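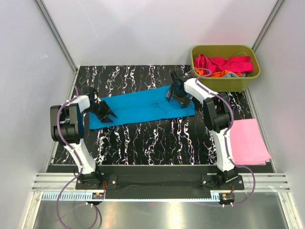

*Both grippers over the blue cloth, mid-task.*

# gevwood-fold

Two-arm control and planning for folding cloth, and it's a blast to work on! The planner picks a grasp for each arm, then the controller keeps them in sync at 200 Hz.

- `plan/`: grasp search, 10 candidates per arm
- `ctl/`: joint control and logging
- `tools/replay.py`: steps through a saved run

Wrinkles still trip up the edge finder, so test cases are very welcome. Send them to Eino Kinnunen.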